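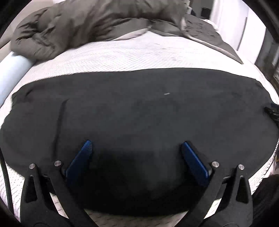

Minutes - open day planning and demo visit, Drevham

May 18, 2022, upstairs meeting room, then the demo room

Present: Etelka Juhász (chair), Châu Đỗ (demo), two from Vurness, three from the housing side, me on notes. Apologies from Drikport, train trouble, they will dial in next time.

1. Last minutes

Agreed. One fix, item 4 should say "grippers" and not "gripers". Etelka spotted it.

2. Demo, folding on the bed

Châu ran it. Hand-held gripper first, two black fingers with the blue pads, black cloth laid out flat on the white quilted cover. Grey comforter pushed up to the head of the bed and left there. Châu said leave it messy, real beds are messy.

Idea is a person does the fold by hand with the tool, many times over, and the arm learns from the recordings. Count so far is 1,352 folds recorded, of which 66 thrown out (bad starts, somebody talking to Châu mid-fold). Target before the open day is 1,627 recorded. Etelka asked if that is realistic. Châu: yes if the room stays free in the afternoons.

Vurness asked why black cloth. Châu: dark fabric is the hard one, folds and creases hardly show up on it, so get it done early. White on white is next and will be just as bad.

Question about the blue pads, do they wear out. Yes, the pattern goes smooth in the end. Swapped when the grip starts slipping, no fixed number. Vurness want a fixed number. Châu to think about it.

Question about weight of the tool. Passed round after. Two people found it fine, one said her wrist would know about it by lunchtime. Etelka wants shorter turns written into the rota.

Then the arm itself, Mai, on the other side of the room. Did a hand towel, corner to corner, slow. Second go it missed the near corner and folded nothing very neatly. Third go OK. Châu says misses are mostly when the towel starts close to the edge. Some discussion about whether visitors should see misses. Housing side say yes, people trust it more. Vurness less keen. Left open, see item 4.

3. Visitor feedback from the trial visit

Read out by Etelka. Mostly good. People liked having a go with the hand tool more than watching Mai. Several asked if it could do fitted sheets. It can't. Complaint that the talk at the start was too long and you couldn't hear it at the back. One visitor wanted somewhere to sit down.

Housing side raised the question residents keep asking them, will this replace the laundry staff. Needs a straight answer on the day from one person. Etelka will do it.

4. Open day, September

- Cap of 100 visitors, booked slots only. No walk-ins this time.
- Talk cut to five minutes, Châu to stand nearer the door end.
- Hand tool station stays by the bed. Second one wanted, Vurness to check if they have a spare.
- Mai runs on the hour and half hour. Live, misses and all? Vote was close, carried. Vurness asked for it to be noted they would of preferred a video as back up. Noted. Châu will make a video anyway.
- Chairs. Housing side have stackable ones.
- Cables on and near the bed to be clipped back before visitors come in, Châu.
- Children allowed at the hand tool with an adult, not inside the tape round Mai.

5. Money

Skipped, figures not ready. Carry over.

6. AOB

Drikport sent a note asking for the recordings to be shared weekly instead of monthly. Châu fine with fortnightly. Etelka to reply.

Heating in the demo room still stuck on. Reported again.

Spare cloths, we need more dark ones in differnt thicknesses. If anybody has old black towels or shirts bring them in, washed please.

Actions

Châu - pad replacement number, back up video, cable clips, white cloth set
Etelka - reply to Drikport, laundry staff question, tool rota with shorter turns
Vurness - spare hand tool yes/no
Housing side - chairs, booking page
Me - send these round, chase money figures

Next meeting: same room, date to go round by email. Closed early so people could have a go with the tool.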